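시뮬레이션 성공률을 믿기 전에: 파지 계획기 점검 절차

Sólveig Overgaard | 2019-09-11
읽는 시간 3분
마지막 업데이트: 8월 이후 설정값 변경분 반영

Gatholm 계획기를 받아서 기본 장면을 돌리면 성공률이 아주 예쁘게 나온다. 나는 그 숫자를 별로 믿지 않는다. 기본 장면에는 물체가 하나뿐이고, 판정 스크립트는 그리퍼가 닫힌 뒤 물체 중심이 조금만 올라가도 성공으로 친다. 튕겨 올라간 것도 성공이 된다는 뜻이다. 이 글은 그 숫자를 다시 재는 방법이다. 시뮬레이터는 Dramel, 로그 도구는 Akero를 쓴다고 가정한다. 다른 조합에서도 되는지는 확인하지 않았다.

1단계. 난수 시드를 고정한다.
설정 파일의 seed 항목에 718을 넣는다. 숫자 자체에 의미는 없다. 다만 물리 엔진과 계획기가 시드를 따로 읽으니 양쪽 모두 바꿔야 한다. 한쪽만 바꾸면 같은 장면인데 경로가 매번 달라지고, 그걸 모르고 튜닝을 시작하면 하루가 날아간다.

2단계. 장면을 어지럽힌다.
목표 물체 하나만 두지 말고 크기와 모양이 제각각인 물건을 같이 올린다. 병처럼 키가 큰 것, 책처럼 납작한 것, 자루처럼 윤곽이 애매한 것이 섞여야 한다. 특히 투명하거나 반투명한 물체를 꼭 넣는다. 렌더러가 주는 깊이값은 유리도 벽처럼 깨끗하게 찍어 주는 경우가 많은데, 실제 깊이 센서는 그렇게 친절하지 않다. 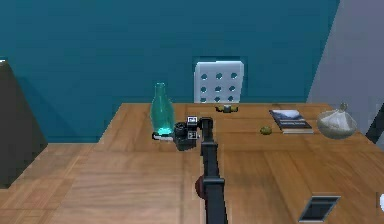

깊이값에는 잡음을 직접 얹는다. depth_noise를 켜고, 투명 재질로 표시된 영역은 값을 일부 지운다. 문서에는 기본 잡음 모델로 충분하다고 되어 있지만 근거는 적혀 있지 않다. 나는 픽셀 단위 가우시안 잡음만으로는 부족하다고 본다. 경계가 뭉개지는 효과가 빠져 있어서 물체가 서로 겹친 자리에서 분할 결과가 지나치게 좋게 나온다.

3단계. 충돌 검사를 다시 켠다.
속도 때문인지 기본 설정은 그리퍼와 목표 물체 사이의 충돌을 접근 구간에서 무시한다. 주변 물체와의 충돌까지 같이 꺼지는 버전도 있었다. ignore_contacts 목록을 열어서 비우고, 필요한 쌍만 손으로 다시 적는다. 안전 여유는 3밀리미터에서 시작했다. 더 키우면 좁은 틈에서 계획이 아예 안 나온다.

4단계. 판정 기준을 바꾼다.
들어 올린 뒤 자세를 유지하는 구간을 넣고, 그동안 양쪽 손가락의 접촉이 끊기면 실패로 기록한다. 옆 물체를 넘어뜨린 경우도 실패다. 여기에 반대하는 사람이 꽤 있는데, 물컵을 쓰러뜨리고 집은 열쇠를 성공이라고 부르고 싶다면 말리지는 않겠다.

5단계. 충분히 돌리고 실패를 직접 본다.
배치를 바꿔 가며 2,000회를 돌린다. 내 장비에서는 약 27분 걸렸다. 끝나면 평균부터 보지 말고 Akero에서 실패 항목만 걸러 재생한다. 계획 실패, 인식 실패, 실행 중 미끄러짐을 나눠서 태그를 단다. 자동 분류 기능이 있긴 한데, 미끄러짐을 인식 실패로 넣는 일이 잦아서 나는 쓰지 않는다.

Weerakoon 플러그인을 쓰면 이 과정이 한 번에 된다는 글도 봤다. 써 보니 4단계의 유지 구간을 조용히 건너뛴다. 로그에 경고도 남지 않는다. 굳이 쓰겠다면 hold_check가 실제로 호출되는지 중단점을 걸어 확인할 것.

설정을 고친 뒤에는 이전 결과 폴더를 지우고 다시 실행한다. 캐시된 경로를 그대로 불러오는 문제가 아직 남아 있다.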